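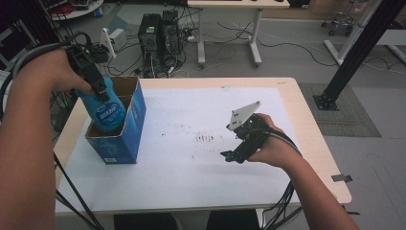 Gerrit Lekota says his new novel, Ziltow, took 41 drafts. I asked to see a few. He showed me 4, and two of them differed mainly in the chapter titles.

"The others were overwritten," he said. "I save on top of things."

The book follows a salt pilot named Nair who is hired to steal a moon's only lighthouse. It runs to 800 pages in print, and over half of those pass before anyone sees the lighthouse. I told him that seemed slow.

"Readers of Tellden didn't complain," he said. Some did - I was one.

He is already promising a sequel for August. Has he started it? "I have the map." And the ending? He looked at his coffee. "Nair survives. Probably."

The first chapter is good, I'll give him that, and the theft itself is tense. I'd still wait for the paperback.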